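Wednesday, October 4, 2023

The drawer, week 7

I said last time that I wouldn't write again until the drawer worked. I am writing again. Draw your own conclusions.

For anyone who has wandered in by accident: I go to an evening robotics club, I am easily the worst programmer in it, and since April my group has been trying to get a two-armed robot to open a small wooden drawer, deal with whatever is inside and shut it again. My nephew could do this before he could talk. He was rewarded with a biscuit. We have been rewarded with a shared spreadsheet.

The group is called Team Nosine, after a wrong turn in somebody's trigonometry that cost us most of the summer. Our rivals are Team Wunell, who got to pick their task first and chose stacking cups. I have nothing to say about Team Wunell.

Begoña Gallardo runs the club and has the patience of a heron. Her rule is that you may not touch the code until you have done the job by hand yourself, slowly, saying out loud what your fingers are doing. So I spent an entire evening in front of a box muttering "pinch, pull, stop pulling" while Debnath wrote it down. He wrote down the swearing as well, and it's now in the comments of our main file.
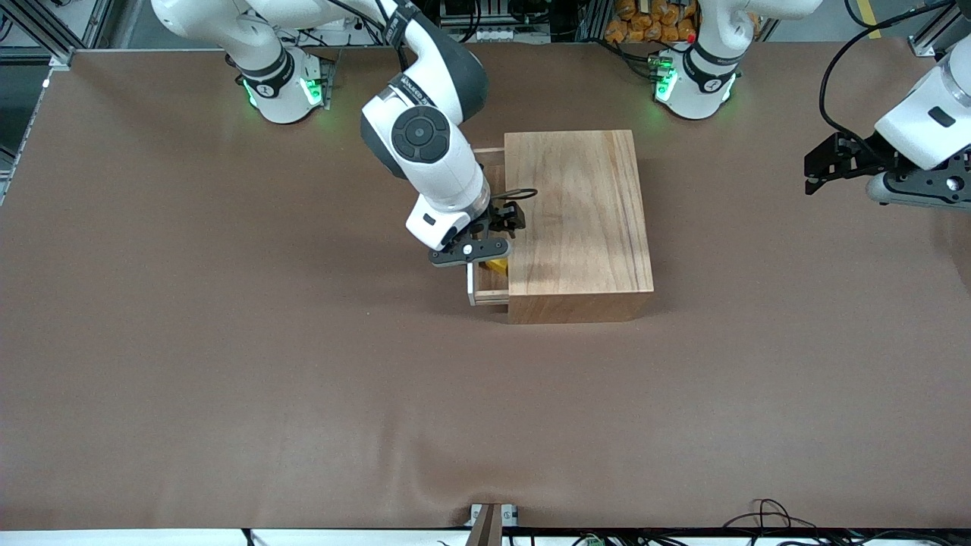 What you learn from the muttering is how much of opening a drawer is knowing when to leave off. Pull too little and there's no room for the fingers to get in. Pull too much and the whole thing comes out in your hand, and then you own a tray. Our first version had one fixed distance for the pull, which was fine until the box got nudged. Debnath's version looks for the front of the drawer first and works everything out from there. It is slower and I resent how much better it is.

Then there's the reaching in. You want the fingers low enough to get hold of the thing but clear of the sides, and a shallow drawer doesn't leave you much to play with. I had a theory that we should come in at an angle. We gave my theory a fair trial of 2 evenings, and Begoña has asked me to write up what I learned from it, under a separate heading.

The Tedaven Cup, which is our end-of-term contest and has an actual cup (from a charity shop, engraved for bowls), allows 144 seconds for the full routine. Our best so far is 70, which sounds marvellous until I mention that it doesn't include shutting the drawer. Shutting is next week. Debnath thinks we could just have the arm give it a shove, and I'm with him.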